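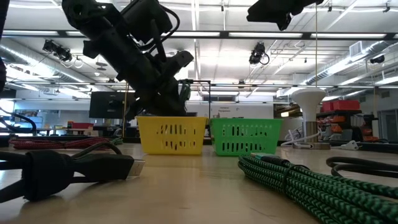
Does buying more storage make a home tidier?

For a few weeks it does, and after that most people have the same mess plus the storage. At least that is what I thought before I went to talk to someone who makes her living from it, and I can't say she moved me very far.

Xiuying Kang has been paid to sort out other people's closets for nine years. Her company, Stakwood, works out of two rooms over a dry cleaner in Suloseck, and it will come to your house, tell you what you own, and send you a bill. The basic visit costs $241. I asked her what a person gets for that.

"You get an afternoon where somebody else is in the room," she said. "Most of it is that. You won't sit on the floor and read old birthday cards for an hour if I'm standing there."

I said that seemed like a lot of money to be stopped from reading birthday cards.

"Then don't book it. Plenty of people shouldn't."

I had come expecting a pitch. The Stakwood website has one, with before and after pictures and a line about 100 percent of clients feeling lighter. Kang looked uncomfortable when I read it out to her. A web designer wrote it, she said, and she had let it go because she was sick of arguing about fonts. Had anyone asked the clients how they felt?

"We ask them on the day. On the day everybody feels great. You just filled a van."

And six months later?

"We don't have a good number for that."

I pressed her on this, because it seems to me the whole business hangs on it. Diet companies get asked what happens after a year. Gyms get asked who still shows up in May. Home organizers mostly get asked which labels they like. Kang told me she did once try to find out. She wrote to 152 past clients and asked them to send a picture of the one spot they had been most ashamed of. She won't say how many wrote back, only that it was "not a lot, and I think the ones who did were the tidy ones." She gave up on it and didn't put it on the website. I suppose I should give her credit for that.

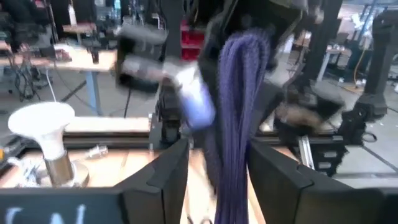

Purple braided cord, hung in a long loop.

Her partner in the early days was Tùng Trương, who has left the trade and now runs a hardware and housewares store called Mạch, across the river in Hurnaseck. I called him afterward. He was cheerful about the whole thing and a good deal ruder than she was.

"People came to us wanting to own less, and they all asked what they should buy," he said. "Every single job. What bins do I need? I used to say none, wait a month. They hated it. They'd go out that weekend and get the bins anyway."

So he sells them the bins now?

"I sell them the bins now," he said.

I asked if that bothered him. It didn't seem to. A bin is a useful thing, in his view, if you know what is going in it before you pay. He has customers who buy one, use it until the corners go, and come back for another just like it. He also has customers who walk in with a phone full of pictures of someone else's pantry. He rings up both. He did say he wished the second kind would keep the receipt.

When I told Kang this she laughed, but she didn't agree with all of it. Her line is that containers have one real use, and it has little to do with looks. A container tells you when to stop. If the scarves go in one basket and the basket is full, you have enough scarves.

"The trouble is that people get a second basket," she said.

That is a neat idea, and I have heard it from other organizers, nearly word for word. I asked her where she got it. She couldn't remember. I asked if she lived by it herself, and she thought about that for longer than I expected.

"In the kitchen, yes. In the garage, no. My husband has the garage."

We went on to the matter of cords and rope, which I brought up for selfish reasons. I own too much of both. Tow rope, clothesline, the cord off an old window blind, something I bought to tie down a mattress in another decade. I have never thrown any of it out. I wanted her to tell me it was fine.

She said rope was one of the few things she'd let a person keep without a fight, up to a point. It lasts, it takes up little room, and you can't always get to a store when you need it. What she objects to is the way people keep it. They wind it tight around a hand and elbow, shove it under something heavy, and then the next time they want it they spend ten minutes picking at it and go buy a new one.

"Lay it in something open. Let it fall in loops. Don't make it pretty. If you can't see the end of it, pull the end over the side before you walk away."

I asked if there was any proof that this was better than my way. She said no, there was only the fact that she could find hers.

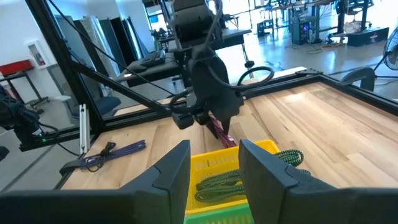 Green-and-black braided rope in a yellow basket, one loop over the rim.

I had saved the harder question for last. There is a good deal of talk in her field about clutter making people sick, or sad, or bad at their jobs. I find most of it thin. People who are having a hard time often have messy homes, and it seems just as likely to me that the hard time came first. Kang used to give a talk at the Suloseck library that leaned on this sort of thing. She has stopped giving it.

"I said stuff in that talk I'd picked up from other people's talks," she said. "A woman came up to me after and told me her house got bad when her mother was dying, and was I telling her she should have cleaned. I didn't have an answer. I went home and took half the slides out, and then there wasn't much of a talk left."

What does she tell people now, when they ask if it will change their lives?

"I tell them they'll find their scissors."

She means it kindly, and I believe she does find people their scissors. What I still don't see is why it should cost $241, or why it needs a stranger. A sister would do it for lunch. Kang's answer was that a sister has opinions about the lamp, and gave you the lamp, and wants to know why it's in the pile. She may be right. I have a sister.

We talked a while longer about prices. She plans to raise hers. She has also been asked to put the Stakwood name on a line of closet boxes, and hasn't said yes or no. I told her I thought a person who says to wait a month before buying anything would look pretty silly selling boxes. She said it was Tùng who used to say to wait a month, and that she always thought two weeks was enough.

On my way out I asked to see her supply closet. She said it was locked, and that she'd have to look for the key.

Interview held 08/10/2024 in Suloseck. Tùng Trương was reached by phone.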